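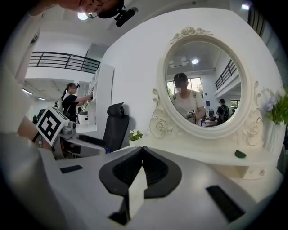

百科 > 地理信息 > 制图软件 > 扫描地形图 > Iltoma

Iltoma 是一种用于扫描地形图的配准和拼接软件,由 Brorgate 公司开发和发行。它的主要用途是把纸质地形图的扫描文件放到正确的地理坐标上,去掉图廓以外的部分,然后把相邻的图幅连成一个没有缝隙的底图。软件在桌面电脑上运行,处理后的底图可以导出给其他地图软件或者手持定位设备使用。

Iltoma 不是一个完整的地理信息系统。它没有空间分析的功能,也不能管理大量的属性数据。在这一点上,它和一般的综合软件有明显的区别,使用者通常把它当作整个工作流程里的一个环节,处理完成以后再到别的软件里继续工作。

名称

软件的名称在早期的文档里有两种写法,一种全部用大写字母,另一种只有第一个字母大写。从第二个主要版本开始,Brorgate 统一使用后一种写法。名称没有官方的中文译名,中文的使用手册里直接保留原文。有些用户文章里出现过音译,不过这些译法互相不一致,没有一种得到普遍使用。

软件的命令行程序使用同样的名称,但是全部小写。在日志文件中看到小写的名称时,一般可以判断这个任务是由命令行启动的。

背景

纸质地形图是按照图幅出版的。每一个图幅覆盖一块固定大小的区域,四周有图廓线,图廓线外面印有图名、图号、比例尺、图例、坡度尺和编制说明。对于在野外使用一张图的人,这些内容很有用。但是如果要把许多图幅放在一起看,图廓外的内容就会遮住相邻的图,必须去掉。

扫描过程还会带来另外几个问题。纸张会因为湿度的变化而伸缩,而且横向和纵向的伸缩往往不一样。折叠保存过的图,折痕附近会有局部的变形。滚筒式扫描仪在送纸时如果速度不均匀,图像的一部分会被拉长。因此,仅仅对图像做平移和旋转,常常不能让它和真实的坐标完全一致。

不同年代的图幅也可能使用不同的大地基准。同一个经纬度数值,在两个基准下表示的地面位置并不相同。如果忽略这个差别,拼接以后的道路和河流就会在图幅的边上错开。初学的人容易把这种错位当作扫描的误差,然后用手工拉伸的方法去消除它,结果是图内的其他地物都受到影响。

Iltoma 的设计就是围绕这几个问题进行的。软件的处理顺序是固定的:先识别图廓,再设置控制点,然后进行变换,最后裁切和拼接。用户可以在每一步停下来检查,也可以跳过检查,但是不能改变各步的先后。

开发历史

Iltoma 最初是 Brorgate 的一个内部工具。当时公司的业务是为地方机构扫描旧图,员工需要在图像软件里用手工的方法裁掉图廓,速度很慢。内部工具的第一个版本只能寻找图廓的四个角点,没有图形界面,也不能处理基准之间的转换。

后来公司承担了 Purkham 地区旧地形图的数字化工作。这套图一共有109幅,分属几个不同的测量时期,纸张的状况差别很大。为了完成这个项目,开发者给工具增加了图形界面、多项式变换和批处理。Purkham 图集后来成为软件测试用的标准数据,每一个新版本在发行以前都要用它完整地运行一遍。

公开发行的第一个版本在8月开始提供下载,当时只有英文界面,并且只支持一种输出格式。这个版本的拼接功能需要把所有的图幅同时读入内存,所以在配置较低的电脑上,图幅一多程序就会停止响应。这个问题在随后的维护版本中得到了部分的解决,完全解决则要等到第二个主要版本,那时拼接模块改为分块读取。

第三个主要版本于2018年9月28日发行。它的主要变化是重新编写了图廓识别模块,增加了对斜轴投影的支持,并且把控制点文件改成了纯文本格式。旧的二进制控制点文件仍然可以读取,但是软件不再写出这种文件。这个变化受到不少长期用户的欢迎,他们过去需要借助另外的转换程序才能查看文件内容。

主要功能

图廓识别

读入扫描图以后,软件先把图像转成灰度,再寻找长而直的深色线条。内图廓线、外图廓线和分度带一般都是平行的,软件会根据它们之间的间隔判断哪一条是内图廓。内图廓的四个交点被作为初始的角点。

对于印刷清楚的图,自动识别的结果通常可以直接使用。如果图廓线有断开的地方,或者纸边有撕裂,软件会在相应的角点旁边显示黄色的标记,请用户确认。用户可以用鼠标拖动角点,也可以用方向键每次移动一个像素。按住功能键时,移动的距离变成半个像素,适合分辨率比较低的扫描图。

有一部分旧图的内容会越过图廓线,例如一个半岛的末端被画到了图廓外面,这种画法叫作破图廓。软件可以为这种图幅单独定义一个附加的多边形,裁切的时候把多边形里面的内容保留下来。附加多边形不参加图廓识别,所以不会影响角点的位置。

控制点

角点之外,用户可以添加公里网或者经纬网的交点作为控制点。软件根据已经有的角点推算每一个交点的大概位置,然后在附近搜索十字形的线条。找到以后,控制点自动移动到线条的中心。

手册建议每幅图至少使用7个控制点,并且要让它们在图面上分布均匀。控制点集中在一个角落时,图的另外一边可能出现很大的偏差,虽然残差表里的数值看起来很小。软件在这种情况下会给出提示,但是不会阻止用户继续。

每个控制点都有一个残差,表示变换以后的位置和理论位置之间的距离。残差可以用像素显示,也可以用地面距离显示。表格按照残差的大小排列,用户可以暂时关闭一个控制点,观察其他点的残差怎样变化。关闭的点仍然保存在文件里,只是不参加计算。

变换

软件提供四种变换方法:相似变换、仿射变换、二次多项式变换和薄板样条变换。相似变换只改变图像的位置、方向和大小,适合由平板扫描仪得到的、保存状况很好的图。仿射变换可以处理横向和纵向不同的伸缩,是默认的方法。

二次多项式变换用于有整体弯曲的图像。薄板样条变换让每一个控制点都准确地落在理论位置上,因此残差总是零。这不表示结果没有误差,因为一个错误的控制点会使它周围的图像产生明显的扭曲,而残差表却没有任何反映。手册要求使用这种方法时另外准备一组检查点。

投影和基准

Iltoma 内置了70种预先定义的坐标系,其中包括常用的横轴墨卡托投影、兰伯特等角圆锥投影和多圆锥投影。用户也可以输入参数,自己定义坐标系。自定义的坐标系保存在用户目录里,可以复制到另外的电脑上使用。

基准之间的转换有三种方式。第一种是三参数的平移,精度较低,但是需要的资料最少。第二种是七参数转换,增加了旋转和比例因子。第三种使用格网文件,在每一个位置上查出相应的改正量,再用插值的方法得到中间的数值。格网文件不和软件一起发行,用户需要自己取得并放到指定的目录。

如果一幅图上同时印有新旧两套坐标网,软件不能自动判断应该使用哪一套。用户要在图幅属性里选择。选错的时候,残差可能仍然很小,而整幅图会向一个方向移动。检查的方法是和相邻的图幅对照,或者找一个坐标已知的三角点。

裁切

裁切时,软件沿着内图廓线取出图的内容。内图廓线在经纬度分幅的图上并不是直线,特别是在纬度较高的地区,南北两条图廓线会有轻微的弯曲。早期的版本把四个角点直接相连,因此在图廓中部会留下一条很窄的空白或者多出一部分线条。后来的版本改为沿着纬线插入中间点,空白就不再出现。

裁切的结果不改变原始的扫描文件。软件只保存一个多边形,在显示和导出的时候才应用它。所以用户在任何时候都可以打开原图,查看图例和编制说明。

拼接

相邻的图幅完成配准以后,可以加入同一个拼接工程。软件按照图号和坐标排列图幅,并且显示一个索引图。缺少的图幅在索引图上用斜线表示。

各图幅的颜色常常不同。有的纸张发黄,有的印刷颜色较浅,也有的图在扫描时使用了不同的亮度设置。软件可以选择一幅作为标准,让其他图幅的底色和等高线颜色向它靠近。颜色调整只在一定的范围内进行,调整过强会使浅色的等高线消失在底色里。

两幅图在边上有重叠的时候,用户可以设定优先顺序。比较常见的做法是让较新的图在上面。如果两幅图的测量年代相差很远,道路可能在接边处突然中断,这是由于内容不同而产生的,配准不能解决。

导出

软件可以导出带有坐标信息的 TIFF 文件,也可以导出普通的图像文件,并且附带一个记录坐标的文本文件。第二个主要版本以后增加了瓦片导出。瓦片按照缩放级别分别存放,每一级的图像由上一级重新采样得到。

线划图在缩小时容易断线,所以软件为瓦片提供了专门的采样方法,优先保留深色的像素。用这种方法得到的小比例瓦片,等高线比较连续,但是等高线密集的山区会显得颜色偏深。用户可以按照级别分别选择采样方法。

文件格式

每一幅图的配准信息保存在一个和扫描文件同名的控制点文件中。文件的第一行写明格式版本,第二行写明坐标系的代号,从第三行开始每行记录一个控制点。一行里依次是点号、像素列、像素行、横坐标、纵坐标和状态,各项之间用制表符分开。以井号开头的行是注释,软件读取的时候会跳过,但是在保存的时候会保留它们。

小数点一律使用英文句点,与操作系统的地区设置没有关系。在第三个主要版本以前,这个规定没有得到严格的执行,某些用逗号作小数点的电脑会写出不能在别处读取的文件。手册的附录里有修复这种文件的说明。

拼接工程另外保存为一个工程文件,里面只有各图幅的路径、优先顺序和颜色设置,没有图像本身。路径默认是相对的。如果图幅和工程文件不在同一个磁盘上,软件会改用绝对路径,移动工程以后需要重新指定位置。

Sivakumar 图库

Sivakumar 是 Brorgate 为 Iltoma 的用户提供的在线图库,收录已经完成配准的旧地形图。图库现有2,817幅图,每一幅都附有控制点文件,用户可以下载后自己检查或者修改。图库只接收版权已经到期的图,或者出版者允许自由使用的图。

用户可以向图库提交自己配准的图幅。提交的内容包括原始扫描文件、控制点文件和来源说明,裁切后的图像不需要提交。审核的时候,图库的工作人员会检查坐标系是否正确、控制点分布是否均匀,以及图号和图名是否与图上印刷的一致。不符合要求的提交会退回,并且附上修改意见。

同一幅图的不同版次在图库里分别保存。浏览页面默认显示最新的版次,较早的版次可以在图幅的详细页面里找到。对于研究地名变化或者河道变化的人,早期版次有时候比最新版次更有价值。

图库的索引可以单独下载。索引文件记录每幅图的四角坐标、比例尺、出版年份、测量年份和使用的基准。出版年份和测量年份可能相差很多,引用的时候应该分别注明。部分图幅上没有印测量年份,索引中相应的位置是空的。

与定位设备的配合

导出的底图可以装入支持自定义地图的手持设备。各种设备对单个文件的大小和瓦片的数量有不同的限制,Iltoma 的导出窗口允许用户输入这些限制,然后自动把底图分成几个文件。软件不负责把文件传送到设备,这一步要用设备自己的程序或者直接复制。

在设备上使用旧图时,应当注意图上的内容可能已经过时。桥梁、渡口和小路的变化尤其多。等高线和主要山脊的位置一般变化很小,但是采石场、水库和大型填土工程附近是例外。

磁偏角也是经常被误解的项目。图廓外印刷的磁偏角是出版时的数值,每年都会有变化。裁切以后,磁偏角的图示不再显示,软件把它作为文字保存在图幅属性里,前提是用户在配准时输入过。软件不根据年份推算当前的磁偏角。

限制

软件不能识别图上的文字。图名和图号需要用户输入,或者从扫描文件的文件名里提取。提取规则可以自己定义,但是一个工程里只能使用一种规则。

等高线的矢量化不在软件的功能范围内。曾经有一个实验性质的模块可以把棕色的线条提取成单独的图层,它在等高线和道路相交的地方经常断开,后来的版本取消了这个模块。需要高程数据的用户,一般使用现成的数字高程模型,把 Iltoma 的输出作为对照。

对于没有坐标网、也没有注明投影的图,例如一些手绘的地籍图和旅行图,软件只能依靠用户在现代地图上寻找对应的地物。道路交叉口、教堂和桥梁是常用的选择,河流的弯曲则不适合作为控制点。用这种方法得到的结果,精度在图面的各个部分可能差别很大,手册建议在成果中加以说明。

跨越投影分带边界的拼接工程需要统一到一个坐标系。统一以后,远离中央经线的图幅会有轻微的旋转,坐标网的线条看起来是倾斜的。这是正常的现象。

授权和发行

Iltoma 是商业软件,有单机授权和机构授权两种。单机授权与一台电脑绑定,更换电脑时要先在旧电脑上解除。机构授权由机构内部的服务器管理,同时使用的人数不能超过购买的数量。

没有授权的程序可以作为浏览器使用,能够打开已经配准的图、查看控制点和测量距离,但是不能保存和导出。控制点文件的格式说明是公开的,第三方程序可以自由地读写这种文件,不需要得到 Brorgate 的许可。

使用情况

软件的用户主要是图书馆的地图部门、户外活动的爱好者和研究地方历史的人。图书馆多使用命令行程序进行批处理,把图廓识别的结果集中起来,由工作人员逐幅确认。户外用户更多地使用图形界面,一次处理的图幅不多,对导出到设备的功能要求较高。

用户的意见主要集中在两个方面。界面受到的批评比较多,尤其是坐标系的列表很长,没有按照地区分类,查找不方便。另外,机构用户希望能够在一个工程里使用不同的文件名规则,这个要求在讨论区里多次出现,目前还没有实现。图廓识别的可靠性和控制点文件的公开格式得到的评价较好。

相关术语

图幅:按照统一规则划分的、单独出版的一张地图。

接边:使相邻图幅在公共边上的地物互相连接的工作。

残差:控制点经过变换以后的位置与理论位置的差。

内图廓:地图内容的边界线,裁切时一般以它为准。

分度带:内外图廓之间表示经纬度分划的黑白相间的窄带。

检查点:坐标已知、但是不参加变换计算的点,用来独立地评定精度。

参见

地形图分幅;地图配准;大地基准;地图瓦片;磁偏角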